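How Do You Teach a Robot to Fold a Sweater?

Hi! I'm Sizwe Nel, and I help run the after-school robot club at Gukside. We call our project Borkum (it's the name of a made-up island one of the kids drew on the whiteboard, and it stuck). Our goal this year is to teach a robot to fold laundry. Sounds easy, right? You can probably fold a T-shirt while watching cartoons!

But think about what your hands do when you fold something. You find an edge. You pinch it. You feel if you've grabbed one layer or two. Then you lift, and the whole thing changes shape! A toy block stays the same shape when you pick it up, and a sweater flops all over the place. Robots find floppy things really, really hard.

So we teach by showing. We hold a gripper in each hand, which is a bit like having crab claws, and we do the chore ourselves using only the claws. Cameras record what happens. Later, a computer looks at lots of those recordings and hunts for patterns, like where the claws go and when they close. Each recording is called a demonstration, or "demo" if you're in a hurry (we're always in a hurry, snack is at 4).

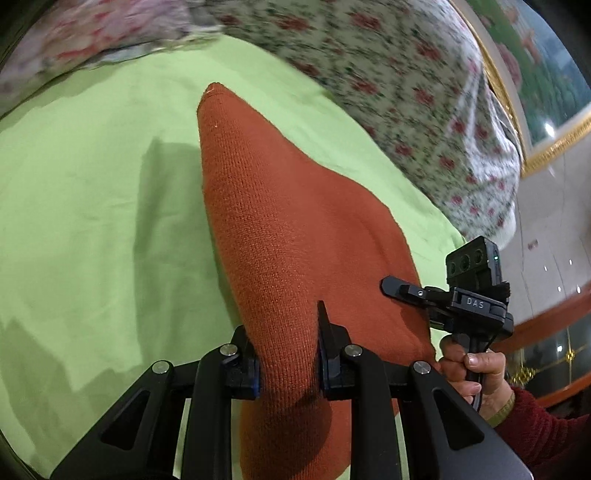 Two hand-held grippers and an orange knit. One has a fold pinched between its jaws!

Sleeves are my favorite part and also the part that makes me grumble. Squeeze too little and the knit slides away. Squeeze a big clump and you drag the whole sweater along with it. My first try took me 43 seconds for one sleeve! A fourth grader named Magagula did it in 10, and she has reminded me every time since.

We also change things up on purpose. If we only ever folded one sweater on one sheet, the computer might get stuck the moment it met a blue sock. So we swap the clothes, turn them around, and start them off in different messy heaps. The club has 213 sweater demos so far, and when you add in the towels and socks we're up to 2178.

Want to try it at home? Get two pairs of kitchen tongs (ask first!) and lay a sweater on your bed. Now fold it without touching it with your fingers. Watch where you pinch first, and try starting from the other sleeve too. My best tip is to go slowly and grab close to the cuff.

Next we're moving on to pillowcases, and I already know the corners are going to be trouble.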